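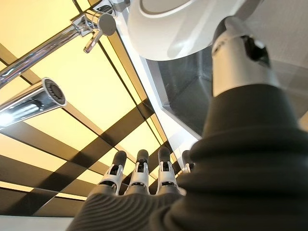 Todari Under-Sink Filter: Home Fitting Guide, page 9

Fitting the cartridge and running it in

Right, the bracket's up and the hoses are cut, so this is the fun bit! I've fitted more Todaris than I care to remember and still do it in the same order every time.

1. Turn off the cold supply at the little valve under the sink. Quarter turn, so the slot sits across the pipe. Then open the kitchen tap and let it dribble until it stops.

2. Unwrap the cartridge and pull off both blue caps. Keep them (I use an old jam jar), you'll want them again when you change the cartridge in October or whenever yours falls due.

3. Wet the rubber ring with a fingertip of water. Please don't use cooking oil. Kuldeep Ahuja on our helpline has heard about every sort of oil there is, and they all make the ring swell.

4. Push the cartridge up into the head and twist to the right until it clicks. Hand tight is plenty.

CAUTION: No spanners on the plastic head. It will crack, and the crack usually shows up overnight.

5. Open the valve slowly and have a feel round both joints with a dry piece of kitchen roll. If it comes away damp, close the valve, pull the hose out, trim the end square and try again.

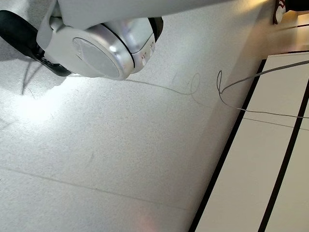

Fig. 6. Floor, pale grey with speckles.

6. Check the floor as well, with a fresh sheet of roll. Small drips hide beautifully on a speckled floor, so I wipe and don't trust my eyes.

7. Run the tap for 9 minutes. The first water comes out grey with carbon dust and spits a bit, and that's fine. Tip it on the garden if you like.

8. Press and hold the reset button until the counter reads 200. That's your days left.

NOTE: If the counter sticks at 92, you've got one of the early Hundach-made heads. Take the battery out, have a biscuit, put it back and hold the button again.

Still dripping after a second trim? Turn to page 12 for the short hose kit.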